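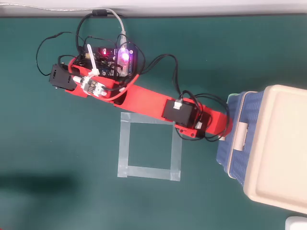 Kleinteile in Kunststoffbehältern aufbewahren

Hinweise der Hauswirtschaftlichen Beratung Tistau, Merkblatt 93

Offene Behälter und Körbe aus Kunststoff eignen sich für nahezu alle Kleinteile, die in Haushalt und Werkstatt täglich gebraucht werden. Voraussetzung ist eine feste Zuordnung: Jeder Behälter nimmt nur eine Art von Gegenständen auf und kehrt nach Gebrauch an denselben Platz zurück.

Auswahl und Aufstellung

Rechteckige Formen nutzen Regale und Schubladen besser aus als runde. Am Arbeitsplatz ist der Behälter so aufzustellen, dass er ohne Strecken erreicht wird und die Tischkante frei bleibt. Gefüllt wird höchstens bis zwei Fingerbreit unter den Rand. Schwere Teile gehören nach unten, empfindliche in einen eigenen Korb.

Bei blauen Körben mit dunklem Innenraum empfiehlt sich eine helle Einlage, etwa ein zugeschnittener Bogen Papier. 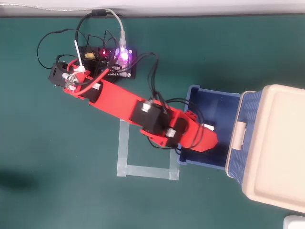
Auf dunklem Grund werden Schrauben, Knöpfe und schwarze Klammern leicht übersehen. Die Einlage ist auszuwechseln, sobald sie verschmutzt ist oder sich wellt.

Beschriftung

Etiketten werden an der Schmalseite angebracht, die im Regal nach vorn zeigt. Frau Ginette Le Goff, Leiterin unserer Kursreihe, rät zu kurzen Bezeichnungen in Druckschrift. Sammelbegriffe wie »Diverses« sind zu vermeiden.

Reinigung

Leere Behälter werden mit lauwarmem Wasser und wenig Spülmittel ausgewaschen und bei Raumtemperatur getrocknet. Scheuermittel rauen die Oberfläche auf. Temperaturen über 60 Grad sollten vermieden werden, sofern der Hersteller nichts anderes angibt. Die Arbeitsfläche wird vor dem Wiedereinräumen feucht abgewischt.

Beratung

Fragen zur Einrichtung von Ablagen beantwortet Herr Gilles Rey mittwochs in Zimmer 2. Das Merkblatt liegt dort auch in gedruckter Form aus.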